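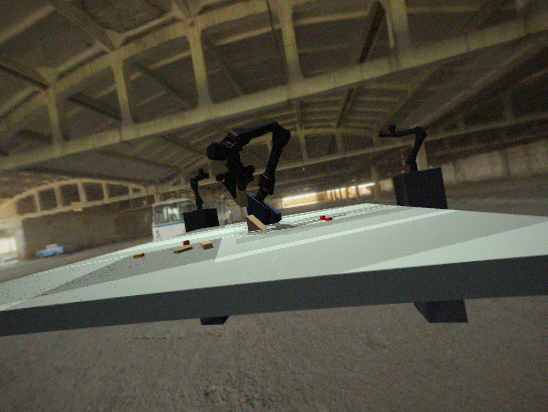

The three-arm bench in the simulator, with the middle arm down at the blue block.

I have been chasing one bug since early December and I finally got it, so please forgive the long post -- I'm really happy about this one!

The setup is my block-sorting project, Elitz. Three arms share one table, and a little planner I wrote (it's called Warkotine, don't ask) decides who gets to move and when. Everything lives in simulation for now. I run it overnight in batches, and in the morning I read the log with my coffee and feel either very smart or very silly.

One batch came back with 1768 runs finished and 41 of them marked as safety stops. All 41 were the same kind of stop: the middle arm had kept pushing down after its gripper touched a block. The force reading climbed and climbed until the watchdog killed the run. In the simulator that costs me a line in a log file. On real hardware it could mean a cracked finger or a cooked wrist motor, and I'd rather not think about my hand being near it.

My first guess was friction. I spent two whole evenings changing friction values and got a lovely collection of plots that showed nothing at all. Then I blamed the blocks, then the gripper model, then (briefly) my laptop.

What cracked it was printing the time stamps side by side. The planner was reading contact force from a buffer, and whenever another arm asked for a turn at the wrong moment, that buffer stopped updating for 5 control steps. So the arm touched the block, read an old value that said "no contact", and kept going down like a good soldier. The watchdog reads the raw sensor, so it saw the real number and hit the brakes. Good watchdog!

The fix is small. Every force reading now carries its own time stamp, and if the reading is more than 2 steps old the arm holds position and waits for a fresh one. I also slowed the last bit of the descent, which makes each pick a hair longer and makes me feel a lot better.

I reran the full batch with the same seeds last night. Zero force stops! I did get one new timeout where two arms politely waited for each other forever, and I kind of love that as a bug, so it's next on the list.

If you use the Zusonex bridge for your sensor data, go check how old your readings are before you trust them. I'll put my logging patch up once I've cleaned out the rude comments.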